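Ticket: demos of the screwdriver task keep getting rejected
Project: Zamley

Hi, me again! I've been driving the arm by remote control all morning and Plirus has thrown out 4 of my 30 demos - all for "jerky motion".

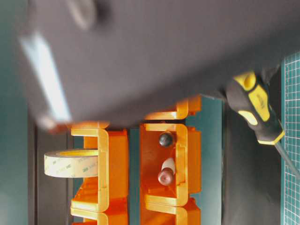

My hand does twitch on the leader arm when I speed up, so I've turned the scaling down to 56 and the newer ones feel loads smoother.
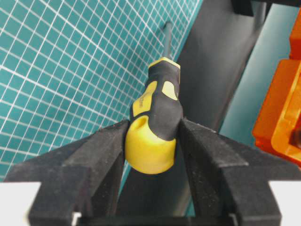 Still getting the odd rejection though, and the log doesn't say which joint it's moaning about. 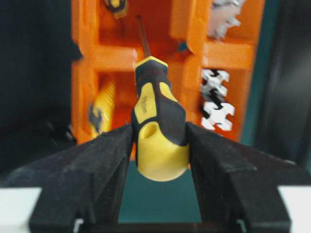
Tried so far

Restarted Plirus, re-zeroed the leader arm, slower approach to the handle.

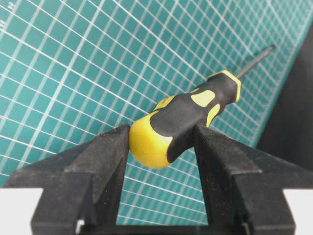 Wrist view, screwdriver in the gripper over the cutting mat

Could someone check the threshold please? I'm online until 4.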